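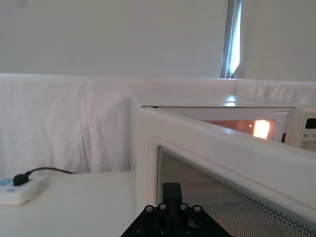
Quando Snežana Begović começou a trabalhar com manipulação robótica, a tarefa que todo mundo queria resolver era empilhar blocos. "Eu achava lindo, mas ninguém em casa empilha blocos", ri. Hoje ela coordena, com Jhair Huanca, o projeto Gustorska, que ensina um braço a lidar com portas: de armário, de forno, de micro-ondas.

A porta do micro-ondas virou a preferida do grupo. "Ela gira num arco que o robô não conhece de antemão, e a câmera do punho vê tudo muito de perto", explica Jhair. "Você tem a malha da janela, o reflexo no plástico branco, a luz acesa lá dentro. É um prato cheio para enganar uma rede!"

O método parte de demonstrações. Um operador conduz o braço e o sistema grava as imagens e os movimentos; foram 700 demonstrações no primeiro conjunto e 3.000 no atual. O salto, porém, veio de outra ideia — em vez de prever a posição seguinte da garra, o modelo passou a prever um trecho curto de 16 movimentos e a corrigi-lo no caminho.

"Lembro do dia em que rodamos essa versão", conta Snežana. "O braço encostou na porta, errou um pouquinho o ângulo e se ajustou sozinho. Eu gritei no laboratório, o Jhair derrubou o café."

Ele confirma, e logo puxa o assunto para o que falta. Com portas de cor escura o desempenho ainda cai bastante, e fechar continua mais difícil que abrir. "No fechamento, o dedo da garra tapa justamente o pedaço da porta que interessa", diz. O grupo testa agora dois pontos de vista ao mesmo tempo, o do punho e um fixo, com sincronização escrita por Thịnh Thân.

Os dados devem ser abertos em junho, com os erros incluídos. Snežana faz questão deles: "Tem tentativa fracassada ali que me ensinou mais que um mês de leitura. Quero muito ver o que os outros vão achar".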